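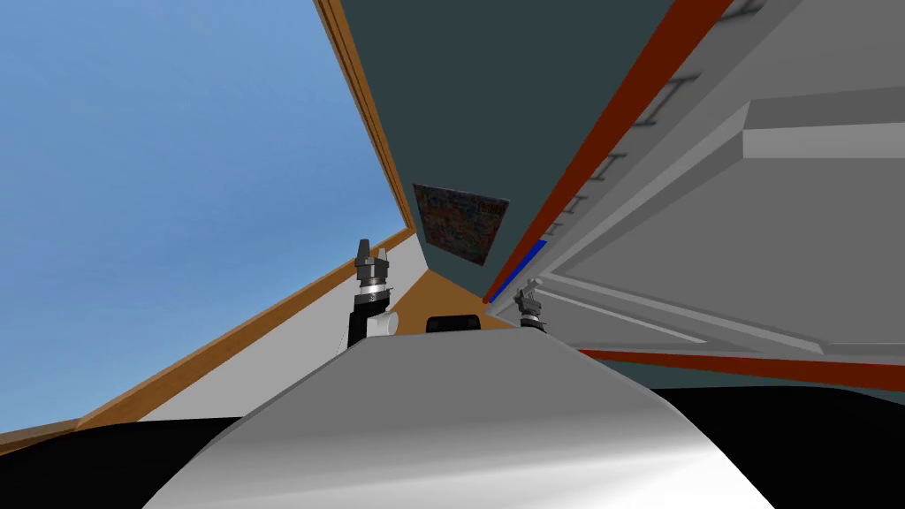 Magaña — Workness, the sales coaching group behind the Brusico lead-tracking program, is opening its spring workshop series to small firms in Wundatport! The series began in 2020 as a single evening on cold calls and has grown into nine full sessions on finding, sorting and following up on new leads. Each session takes up one stubborn sales question, and we pin it up where people will keep seeing it, like the small poster on the slate-gray surface, so full of red, blue, yellow and white.

March, by the Workness press desk

Around 330 owners and sales reps have taken part so far, and we are thrilled with how many come back with a colleague in tow. Groups are kept to 35 seats — enough for a lively room, with time for everyone to bring a real lead list and work on it. New this year is a session on customers who went quiet after a first quote. Places are open now to firms of any size, and no sales background is needed.

Press contact: Workness, Magaña office | © Workness | Back to top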